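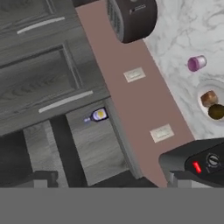 The question I get most often, usually from relatives and usually with a glass in hand, is when a machine will do the washing-up. My answer for several years has been "not soon", and I have been asked to be more precise. So I spent most of November reading logs from a simulated kitchen benchmark, and these are my notes.

First, some scope. I mean chores done by a general arm in a kitchen laid out for people. A dishwasher is a perfectly good robot if you accept that somebody else loads it. The same goes for the shop floor, where I spent eleven years: a palletiser at Kaltora moved boxes all night without complaint, and a person stood by to deal with the box that had split.

The benchmark is run by Greer Moncrieff and Kavinda Saha at Aaltonen, a small outfit that tests control policies for other people. They use a rendered kitchen with a marble counter, a few appliances and a fixed arm. The jobs are the dull ones. Pick up a cup and put it elsewhere. Move a bread roll from a plate. Close a drawer. Bring a bottle down from a shelf. Each job has a written definition of done, which sounds trivial until you try to write one. Kavinda's definition of "the cup is on the plate" runs to four conditions, and one of them exists only to stop a policy scoring when the cup is upside down.

The set I was given had 2,501 attempts at 9 jobs. Of these, 995 met the definition of done inside the time limit. A further 856 ended in a state I would call harmless: the object had been moved, or not, but nothing had fallen and a second try was possible from where things stood. The remaining 650 ended badly, which in this kitchen mostly means something on the floor or pushed out of the arm's reach.

People quote the first figure, and it is a bit under 40 per cent. I think the third matters more. A helper that succeeds four times in ten and otherwise does nothing is slow but tolerable. One that puts a bottle on the floor in a quarter of its attempts makes work, and it makes the sort of work it can't do itself, as a fixed arm on a counter has no way of getting at the floorboards.

Small, light, round things are the worst. A cup with straight sides and a bit of weight gives the fingers something to close on. The trouble comes in the last couple of centimetres, when the hand is low enough to hide the cup from whichever camera the policy is leaning on. If the estimate of position is out by the thickness of a finger, the cup gets nudged, and the policy then chases it along the counter. I watched one attempt where the cup travelled nearly the full length of the worktop in short, polite shoves. 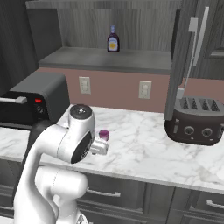 Cup, gripper and not much clearance between them.

Reach is the second problem. A shelf above a backsplash is an awkward place for a counter-mounted arm: the elbow has to come up, the wrist has to stay level, and the path passes over anything tall on the worktop. A four-slot toaster is an obstacle of some size when your forearm is as thick as the toaster. Selvaraj Khondokar, who plans paths for a living at Noltex, looked at the shelf job and said he would move the shelf. I take his point, but the shelf is in everyone's kitchen.

Open doors are the third. A fridge door left open takes away a wedge of space that the arm's model of the room may or may not know about. Policies trained with doors shut behave oddly with doors open, even when the job has nothing to do with the fridge. I asked Greer whether they randomise this. They do now.

The usual objection is that none of this is real. Fair enough. In the renderer the marble is always the same marble, contact is approximate, and a bread roll doesn't squash or leave crumbs. Mỹ La ran a similar cup job on hardware last spring and found the simulator kinder to round objects than her bench was, and harsher on flat ones. That is one person's bench and I wouldn't build a conversion factor out of it. What simulation does give you is the same start state as many times as you like, so when a new policy drops fewer cups you can be fairly sure the policy is the cause.

There is also the matter of time. The limit per job is generous, and the successful attempts used most of it. I can put a cup on a plate in about two seconds while talking. I don't hold this against the machines. If the job gets done at three in the morning, nobody minds how long it took — provided that nothing is broken at breakfast.

On the shop floor the sums come out differently. Brisa Trujillo has two arms at Merkelitz loading parts trays, and they do well because she controls the tray, the part, the lighting and what gets left lying in between. She reckons over half the commissioning effort went into fixtures. Kitchens have no fixtures. You could add them (a marked spot for the cup, a rack for the bottle), and I suspect the first useful home arms will come with exactly that sort of nagging.

So my updated answer to the relatives is still "not soon", with the qualification that wiping and fetching will arrive before anything involving a stack of plates. I haven't looked at the drawer jobs in detail. The logs for those are larger and my disk is full, so they will have to wait until I've cleared some space.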